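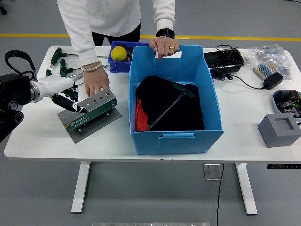 Clorko's workshop tidying service opens in Trirnier, at £595 a go

A firm that offers to put other people's tools in order has begun taking bookings in Trirnier, and is asking £595 for a standard visit. For that, Clorko says, a household or small workshop will get five hours of sorting, a set of storage bins and a written plan showing where everything should go afterwards.

The service goes by the name of Mota and was first tried out in April on sheds and garages in the Prikell area. Clorko says 20 customers took part and that most were "delighted". It has not published the answers they gave, nor said whether any of them paid the full price. Asked how many sheds were still tidy by the summer, the company said it had no plans to go back and look.

The method is simple enough. Everything comes out on to a table. Small hand tools go into a stand or rack, one hole for each size, and bulkier items and cloths go into large plastic bins with handles. Hex keys are given as a typical case in the company's leaflet, which says they are "the first thing to wander" and should be put back in order of size at the end of each job.

Few people who own a set of hex keys will need telling. A slanted metal holder with the sizes printed beside the holes, like the SATA one on the table, already shows its owner where each key belongs. The difficulty in most sheds is getting anyone to put them back, and the leaflet has little to say on that beyond a suggestion to "make it a habit".

The bins raise questions of their own. A big open-topped one is handy for carrying things from one end of a garage to the other, but it has no lid and no compartments, and a folded cloth soon takes up the bottom of it. Anything small that is dropped in afterwards has to be hunted for. Clorko says it advises customers to keep to one kind of item per bin. It could not say how many bins a normal garage would need on that basis, and any beyond the ones supplied are charged as extras.

There is also the matter of what happens if a customer does not like the result. The terms allow five days for complaints, counted from the visit itself, so somebody who only goes into the shed at weekends may well miss it. Clorko said the period was "in line with what customers expect" and that it would look at late complaints one by one.

Bookings are being taken for Trirnier and the villages on the Prikell side. Travel is charged on top for addresses further out, and the company has yet to put those rates on its website. A cheaper visit without the written plan is being considered, but no price has been given.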